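Jaruvness Community Help
Home and Laundry > Curtains and blinds

Voile curtains have gone grey and shrunk at the hem, can they be saved?

Asked December 19, 2025
1186 views, 2 answers

I have four voile panels in the front room of a ground floor flat in Kneath. They were white when I put them up in May last year and they are now a sort of dishwater grey, worst along the bottom third and down the edges where they sit against the window frame. The road outside is busy and the window is open most of the summer, so I assume it is traffic dirt.

I took one panel down as a test and put it through the machine at 40 with ordinary powder and a normal spin. It came out slightly less grey, very creased, and the hem has pulled up so it now hangs shorter than the others. The label says polyester and gives a 30 wash, which I only read afterwards. The heading tape at the top seems fine.

Questions really:

Is there a way of getting the grey out that doesn't involve bleach? I have read that bleach turns polyester yellow.

Can the hem be put right or is that panel now the short one for good?

How do you dry and fold these without ending up with creases? Mine had sharp lines in it that did not drop out after a week of hanging.

I would rather not buy new ones as the window is an odd width and these were made up for it. No tumble dryer, and the only place to dry things is an airer in the bathroom.

Answer 1 (accepted, 14 people found this useful)

You can almost certainly get most of the grey out. I have had voile up in every place I've lived and the treatment is the same each time.

Take the hooks out and loosen the cords in the heading tape so the panel lies flat. Shake it outside first if you can. A lot of what makes voile look grey is dry dust, and if you wet it straight away you make mud.

Then soak it in the bath in cold water, nothing added, for an hour. The water will look horrible. Let it out, fill again, and keep going until it stays more or less clear. With a busy road I would expect three or four fills. After that do one soak in lukewarm water with oxygen whitener, the powder sort that says it is safe for synthetics, overnight if the packet allows it. I use the Ornel one from the hardware shop but any of them will do. You are right to avoid chlorine bleach.

Wash at 30 on delicates with a small amount of liquid, no softener, and two panels at most in the drum. Put them in a net bag or an old pillowcase tied at the end. Turn the spin right down. If your machine has a "no spin" setting use that, otherwise the lowest, which on mine is 400. A full 1000 spin is what gives you the sharp lines, as the fabric gets pressed against the drum in whatever shape it landed.

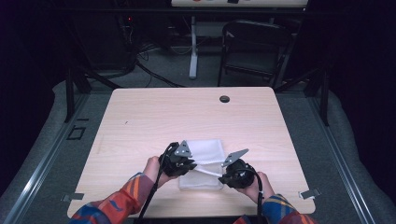 For drying, skip the airer. Hang them straight back on the rail while they are damp, with a towel on the sill, and the weight of the water pulls most of the creases out. If you have to fold one for the cupboard, wait until it is fully dry and do it on a clear table. Smooth it out from the middle and make big loose folds. Don't pick it up by one corner, because thin white cloth twists into a rope as soon as it's pinched and lifted from a single point, and then you are starting again. Take it by two corners well apart, or slide your forearms under it. I keep mine rolled round a cardboard tube these days, which leaves no fold lines at all.

On the hem, measure the panel properly before you decide it has shrunk. Polyester doesn't shrink much at 40. What does shrink is the thread if it was sewn with cotton, and then the hem puckers and pulls the edge up. Look closely at the stitching. If the fabric is wavy between stitches, it's the thread. Unpick the hem, press it flat on the lowest setting with a tea towel over the top, and resew with polyester thread. It is one straight line and can be done by hand in an evening.

If it was the fabric, let the hem down. Made up curtains usually have a double hem so there should be a bit to spare.

Comment from the asker: Thank you. Looked at the stitching and it is wavy all the way along, so thread it is. First panel is in the bath now and the water is the colour of tea. Would you soak all four together?

Reply: No, one or two at a time. They need room to move or the dirt just settles back in the folds.

Answer 2 (3 people found this useful)

I would just replace them tbh. There is a place on the Isar estate that does voile by the metre and they will make up to any width, I paid around £200 for a bay window including the tape and that was with lined curtains as well. By the time you've bought whitener and spent a weekend on it you might as well.

If you do wash them a cup of white vinegar in the last rinse gets rid of the smell. Don't know if it does anything for the colour.

Also shut the window when the traffic is bad, mine stay white much longer now I only open the back ones.

Comment: The asker said they didn't want to buy new. Vinegar is fine but don't put it in with the oxygen whitener, use it in a separate rinse.

Comment: Does the soaking method work on net curtains with a lead weight cord in the bottom? Mine is the covered kind and I don't want it to leave a mark.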